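Repair Belongs in the Public Budget

By Ekua Akpalu
August 2021

When a public library orders new tables, the purchase passes through a familiar process. A need is stated, bids are invited, a supplier is chosen, and the cost is entered under capital spending. When one of those tables loses a leg four years later, no comparable process exists. The table goes to a storage room. If the storage room is full, the table goes to the curb, and the library asks for a new one in the next capital request.

This essay argues that towns and counties should treat the repair of ordinary furniture as a regular public duty, with its own budget line and its own staff. Roads and roofs are already handled in this way. A chair in a waiting room or a bench in a courthouse hallway is a smaller thing, but it was bought with the same money and it is used by the same people.

The present arrangement has causes that deserve to be stated fairly. Most public accounting separates the money used to acquire things from the money used to keep them. Capital funds can be borrowed, matched by grants, or carried over from one year to the next. Operating funds are raised each year and are the first to be reduced when revenue falls. A facilities manager who wishes to reglue a dozen chairs must find the money in an account that also pays for light bulbs, floor wax and overtime. A manager who wishes to replace the same chairs may apply to an account that was set up for large purchases. The manager who replaces them is behaving reasonably under the rules, and it is the rules that need attention.

The Nivard County inventory offers a useful illustration. In April the county finished listing the furniture held in its storage buildings, a task that had been put off for many years. The list came to 1186 pieces. A large share of them were tables, desks and chairs marked "unserviceable," a word that the county's own handbook does not define. Staff who worked on the inventory reported that the usual fault was a loose joint, a missing caster, a worn surface or a broken drawer slide. These are matters for a competent repairer with a bench and a supply of glue. They had been recorded in the same terms as pieces crushed in a roof leak.

It may be objected that the labor needed to repair a chair costs more than the chair. For some chairs this is true, and I do not propose that a public body should spend its money on principle alone. A molded seat with a cracked shell has little left to save. The comparison, however, is seldom made with care. The price of a new chair on a supplier's list leaves out the staff hours spent on the order, the delivery charge, the assembly, and the removal of the old chair. It also leaves out the likely life of the new one. A solid wood chair that has served for thirty years and needs two joints reset may well serve for another ten. Its replacement, bought at the lowest bid, may not.

A second objection concerns skill. Many public bodies once employed a carpenter or kept a small shop in the basement of a school or a town hall. Those posts were removed one at a time, usually upon a retirement, and the tools were sold or scattered. It is said that the knowledge went with them and cannot be brought back at a reasonable cost. I take this objection more seriously than the first. A repair service cannot be created by adding a line to a budget. It needs people who can tell a failed glue joint from a split rail, who know when a finish should be left alone, and who are willing to send a piece back as beyond help.

The town of Tratosau has dealt with the question in a modest way. Two years ago it joined with the neighboring town of Ban to support a shared workshop with a staff of two. Each town sends its damaged furniture on a fixed schedule, and each pays according to the hours used. The workshop takes no private work. Its staff decide what is worth repairing, and their written judgment is required before any wooden piece may be discarded. This last rule has mattered more than any other part of the arrangement. Before it was adopted, a piece could be thrown out on the word of whoever needed the floor space.

The Tratosau arrangement has faults. Schools in both towns have complained of long waits, and during the closures of last year the workshop received almost nothing for months and then far more than it could handle. The formula for sharing the cost of materials has been revised and will probably be revised again. Ban, the smaller of the two, has argued with some justice that it pays for shop time that mainly benefits its neighbor. A regional body would be better placed to even out these demands than two towns working from a letter of agreement.

A great deal depends also on what is purchased in the first place. Repair is possible only where the object permits it. A tabletop of solid wood can be planed, sanded and finished again. A top faced with a thin printed layer cannot be treated in this way, and once its edge has lifted and the core beneath has swelled, there is little to be done. Purchasing rules rarely take notice of the difference. The Pluver standard, which several school districts now use in drawing up their bids, asks suppliers to state how each part may be removed and whether replacement parts will be sold separately. It does not exclude any material. It requires only that the buyer be told, before the contract is signed, what will happen when something breaks. 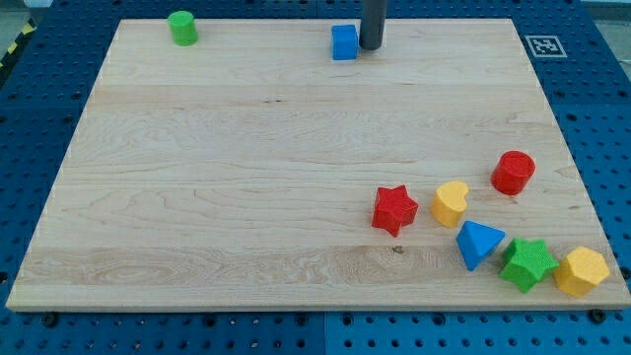
A board of light maple, with glued planks and a few darker knots visible in the grain.

Wood has the further merit of showing its condition openly. A scratch or a stain can be seen and judged by a person without special training, and small damage can be corrected before it grows. Public buildings would do well to return to plain materials for the surfaces that receive the hardest use, even where the first cost is higher. The maple tables in older reading rooms are still in service for the simple reason that someone, at intervals, was paid to look after them.

Something should be said about appearance, a subject that finance officers tend to avoid. The state of the furniture in a public room tells visitors how they are regarded. A person who waits for a benefits interview in a chair mended with tape will draw a conclusion, and the conclusion will not be softened by a new sign at the entrance. Good repair is visible to the people who depend on public offices most often, and they are rarely consulted on how those offices are furnished.

The changes required are limited in scope. State rules should allow a fixed portion of any furniture appropriation to be set aside for the upkeep of what is bought. Counties should define the word "unserviceable" and name the person entitled to apply it. Bids should be compared over the expected life of the goods, with the cost of upkeep included. Where a single town is too small to support a workshop, it should be free to share one without seeking special permission from the legislature, as some towns must do at present.

Nivard County will consider its next furniture request this fall. The request as drafted asks for new desks for three departments and makes no mention of the desks already in storage. The county board should send it back and ask for an assessment of those desks before any order is placed.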